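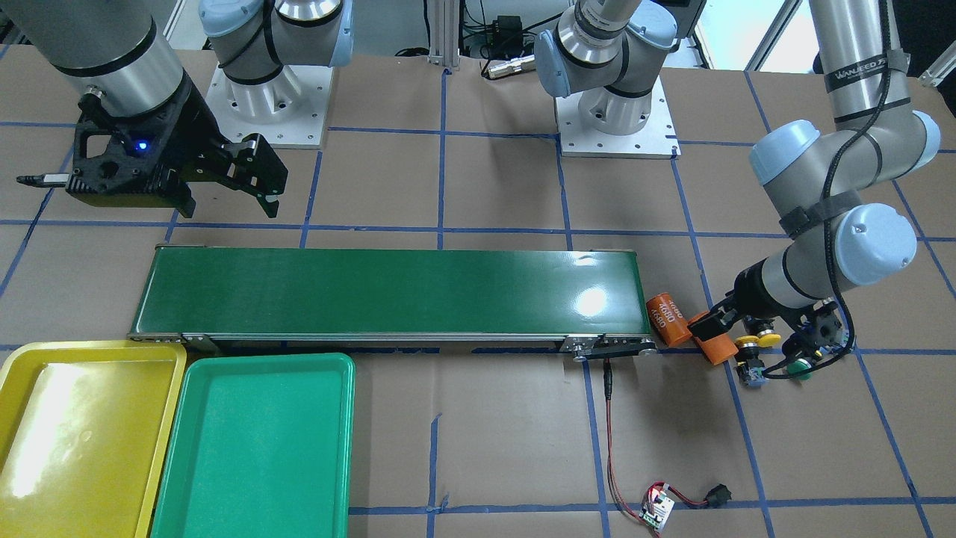
Ticket 163 – 4680 cells, label reading and end-of-belt layout
Site: Estumport, bench 13
Category: Materials / conveyor
Priority: Normal
Status: Closed
Opened: June 6, 2021

Problem as reported

Orange 4680 cells arriving at the right end of the conveyor are being logged with missing or partial label text. The number reads correctly on most cells. The smaller lines stacked with it do not. 19 cells from the last Hoarau carton came back with the text field blank and had to be entered by hand.

Environment

Cell format: 4680 cylindrical, orange sleeve, white print
Bench surface: brown
Label reader: handheld, Zonorbridge firmware, default profile
Cell supply: Hoarau, cartons split at Fargate before delivery
Logging: Estumport stock sheet, one row per cell

Log

Entry 1. Checked the stock sheet first. The blank rows are not consecutive, so a single dropped connection is unlikely. Time stamps are in order. No duplicate serials.

Entry 2. Cleaned the reader window with a dry lint-free cloth. Reread five of the affected cells. Three read in full, two still partial. Cleaning left in the weekly routine but not accepted as the fix.

Entry 3. Compared sleeves from this carton with leftover stock from May. Same colour to the eye, same print height. The May cells read in full on the same reader. Asked Hoarau whether the ink or sleeve supplier had changed.

Entry 4. Tested standing against lying. A cell lying on its side rolls a few degrees when touched and the text turns out of view. Standing on its flat end it stays put, but the lines wrap around the side and the reader only gets the part facing it. Rotating the cell a quarter turn between two reads gave full text on every cell tried.

Entry 5. Spacing. With two cells nearly touching, the reader sometimes joins the end of one label to the start of the other. Those rows show as garbled, not blank, and had been filed under this ticket by mistake. Moved to their own ticket.

Entry 6. Reply from Hoarau. Sleeve supplier unchanged. The print is now positioned further around the side, so the number and the small text no longer face the same way. That matches the results in entry 4. The change was on the delivery note but had not been copied across at Fargate.

Entry 7. Changed the reader profile from single to two-pass. Exposure set to 1,000 on the Zonorbridge scale to cut glare off the sleeve. Reran all 19 cells. All rows complete.

Resolution

Two-pass profile saved as default for this format. Cells to be read standing, one at a time, with a quarter turn between passes. Leave a finger's width between cells at the end of the belt. Do not read a cell while it is being held – the grip covers part of the print.

Fargate has been asked to forward the full delivery note with each split carton.

Follow-up

The hand-entered rows were checked against the second read. One digit was wrong in one row and has been corrected. The old single-pass profile is kept under its previous name for the smaller formats. Garbled rows remain open under the separate ticket. Reopen this one only for blank or partial text on 4680 cells.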